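Delivery Carts on Campus: Questions from Staff

These answers are for mail room, stores and grounds employees at the Herness campus. They cover the Lukano delivery carts and what changes in your job now that the carts handle part of the outdoor runs. If your question isn't answered, send it to Ruairi MacLeish in Campus Logistics or leave it in the folder by the stores window.

What do the carts do?

They carry mail crates, lab supplies and small parcels between the stores building and the drop points at ground-floor entrances. They don't go indoors past the entrance, they don't use elevators and they don't climb stairs. Anything for an upper floor still goes up with a person.

How much can a cart carry?

The limit is 90 pounds, spread over no more than four crates. Heavier loads go on the van as before. Gas cylinders, chemicals, signed-for items and anything that has to stay cold are not allowed on a cart at any weight.

Is my job being cut?

No positions are being removed as part of this change. The two outdoor walking rounds have been taken off the roster, and those hours have moved to receiving, sorting and indoor delivery. If your hours or start time are affected you will have had a letter with the new pattern. Anyone who has not had a letter is on the same hours as before.

I did the morning walking round. What do I do now?

You start at the sorting bench at 7:30 and load the first carts at 8:15. After that you are on indoor delivery for your building group. Several people have asked to keep some outdoor work - the van still needs a second person, and that slot rotates. Put your name on the sheet if you want to be included.

Who is allowed to load and send a cart?

Anyone who has done the half-day training with Fostance, the company that maintains the carts. You need to have sent three loads with a trainer standing by before you send one alone. Training records are kept in the stores office.

What is a route walk?

Before a new stretch of campus is opened to the carts, one of them is taken along it at low speed with an attendant on foot. The attendant notes slopes, curbs, drains, parked vehicles and places where people tend to cross. Grounds staff who know the stretch are asked to come along, and that time is paid at your normal rate.

What kind of ground are we talking about?

Mostly wide, flat paving such as the open area beside the long steps, with bikes and small vehicles parked along one side.

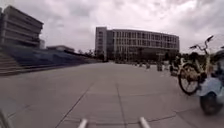
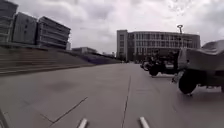
Do I have to carry the radio when a cart is out?

One person on each shift carries it, and the name is written on the board at the start of the shift. The radio holder answers calls about stopped carts and decides whether to go out or phone Fostance. If you are the radio holder and need to leave the building, hand it to someone who has done the training and change the name on the board.

What happens when a cart stops in the middle of a run?

It sends a message to the stores screen with its position and a reason, usually "path blocked." Give it five minutes. If it is still stopped, the radio holder walks out to it. Move a light obstacle if you can do so safely, then press the green button to resume. Do not push, lift or drag the cart. A loaded cart weighs 339 pounds and has no handles meant for moving it.

Can I move someone's bicycle if it is in the way?

You can move an unlocked bicycle a short distance. Leave locked ones, scooters and covered vehicles alone and report them to the parking office. The cart can be sent around by another route from the stores screen.

Will the carts run in bad weather?

They run in light rain. They stay in when there is ice, standing water on the route or a wind warning. On those days the van covers the drop points and the first deliveries will be later. The decision is made by 7:00 and posted on the board.

Do the cameras record us?

The cameras are used for steering and for checking why a cart stopped. Video is kept for 14 days and then deleted. Under the agreement with staff representatives it can't be used to check attendance, breaks or work speed. Requests to view a clip go through Ruairi MacLeish and are logged.

Who is responsible if a parcel goes missing?

The person who loads the cart scans each item in, and the person who empties it scans each item out. If both scans are there, the item was delivered to the drop point. If the second scan is missing, tell stores the same day - most of these are crates left in the cart and brought back.

When does the Triệu Building join the routes?

October, once its ramp has been resurfaced. Until then, deliveries for Triệu stay on the van, including the afternoon mail.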